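Why Our Gripper Kept Letting Go: Project Report, Robotics Lab II

I'll start with the bad news, which is that our arm dropped a lot of gears. The good news is that I now know way more about why grippers drop things than I ever planned to, and most of this report is about that.

Our project was supposed to be a simple kitting task. The arm picks gears off a cloth-covered work surface, one at a time, and puts them in a tray in the right order. We called the software Pinura (it was the name of the folder and it stuck). The arm and gripper came from the department, the controller board is a Hinrichs, and the fingers we designed and glued up ourselves. My part was the grasping code and, once things started going wrong, the fault log.

For the first few weeks everything looked great. Then in December, with the demo coming up fast, the gripper started opening in the middle of a move. It would close on a gear, lift it, swing toward the tray, and somewhere along the way the fingers would just relax and the gear would go bouncing off. There was no error message, and the arm carried on to the tray and very politely released nothing into it.

My first guess was friction. The inner faces of the fingers have a rough, sandpaper-like grip surface, and I figured it was getting clogged with cloth fuzz. So I cleaned it, and then I cleaned it again, and then I spent an entire evening replacing it. The drops didn't change at all. I was pretty annoyed, but at least I could cross it off.

My second guess was the wrist camera. We use it to find the gear before each pick, and I thought maybe it was giving us a bad center point so that we were grabbing too close to the edge. The work area is a nightmare for vision, to be fair: a white gear is easy enough to find on the slate blue cloth, but everything past the edge of the cloth washes out to nearly white under our lights, and dark patches on the cloth confuse the detector. The gear's own shadow is a problem too. With the light coming in low, the teeth throw dark stripes out to one side, and our detector sometimes counted the stripes as part of the gear and put the center too far over. 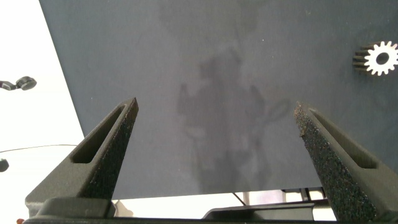
So was the camera the reason the gripper kept opening?
It was a separate bug, and fixing it only cured the crooked grasps. The mid-move drops came from a power dip that made the controller restart.

I got there by doing what I should have done at the start, and logged everything. I wrote a script that saved the gripper's commanded width, its measured width and the supply voltage for every cycle, and I left it running while I did homework next to it. We ended up with 3685 cycles in the log. In 269 of them the gripper opened before it was told to. That's a bit over 7 percent, which is terrible for a machine whose one job is holding on to things!

When I lined up the bad cycles, they all had the same shape. The arm would start its fast swing, the voltage would sag, and the gripper controller would drop out and come back. The real trouble was what it did when it came back. Its startup routine was set to open the fingers fully, to find the end of travel, and it did that whether there was a gear in them or not. The arm had its own controller that never noticed any of this, so it kept going.

The sag itself had two causes. We were running the arm and the gripper off one supply (a Pakberg bench unit we borrowed from the electronics shelf), and the arm takes a big gulp of current when it accelerates. On top of that, one of the screw terminals on the gripper's power lead was loose. I could wiggle it with a fingertip. I had looked straight at that terminal at least once while I was busy blaming the grip surface.

The fixes, in the order I made them:

Tightened the terminal and put a proper crimp on the wire. This got rid of a good chunk of the drops but not all of them.

Moved the gripper to its own supply. After this I couldn't get the voltage to sag at all, even with the swing at full speed.

Changed the startup routine. Now the gripper holds its position when it powers up and waits for a command before it homes. I had to write to the settings memory using the Prarar tool, which has the worst menus I have ever used, so leave yourself an afternoon for that.

Added a heartbeat between the two controllers. If the gripper goes quiet, the arm stops where it is and the software asks for a person to come look.

The last one is the one I'd argue for hardest, and it's really a safety thing. Our gears are light, so a dropped one mostly means crawling under the bench. But the same fault with a heavier part, or with somebody's hand near the fingers when they suddenly open and then home, would be a different story. We also had a rule about keeping hands out of the work area while the arm was powered, and I'll admit we got sloppy about it when we were grabbing dropped gears between cycles. After I found the restart bug I went back to hitting the stop button every single time. It slows you down by up to 60 seconds per pickup and I think it's worth it.

I also fixed the shadow problem, since I was in there anyway. The detector now looks for the dark hole in the middle of the gear and ignores the outline, and we moved one lamp higher so the stripes are shorter. It still gets confused when the gear is partly out of view. For now the arm just backs up and looks again.

There are some things I didn't get to. I never measured the current during the swing directly, so the "big gulp" explanation comes from the voltage trace and from the fact that the separate supply helped. I'd like to borrow a current probe and check. I also haven't rerun the full log with all four fixes in place. I ran a short batch the night before the demo and saw no early openings, but a short batch doesn't prove much with an on-and-off fault like this one.

If you're taking over this setup next semester, the logging script is in the Pinura folder under tools, and the old startup settings are saved next to it in case you need to compare. Please check the screw terminals before you touch any code.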